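4.2 Folding habits and the dark clothes problem

I went into this part of the study thinking colour would have nothing to do with how people fold. We'd asked households in the Clesemen estate to fold their everyday tops any way they liked, and I'd planned to sort the results by sleeve style and leave it there. Then I sat down with my notes from September and found the same grumble all over them: black tops are a pain! People told me they couldn't find the side seam, or they lost track of which layer was which, and quite a few said they just went by feel.

So I went back and looked at the black ones separately (see Figure 6). What I like about them is how much you end up relying on the outer edge and the collar, as the folds in between hardly show.
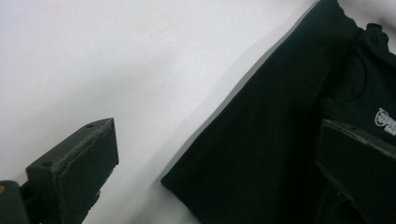 Figure 6. Black knit top, folded flat on a white surface. Small white logo at right.

Jurić makes a similar point about navy school jumpers, although that work was done on dark benches, and I suspect the bench colour matters more than the paper lets on. On a pale surface the shadow along a fold gives you a line to follow, even when the cloth itself gives you next to nothing.

I also started using printed logos as a landmark, which I hadn't planned to do. If a logo sits on the chest, it tells you pretty quickly which side of the top is facing up. Plain tops don't give you that, and I've kept them as their own group in the Biron coding sheet.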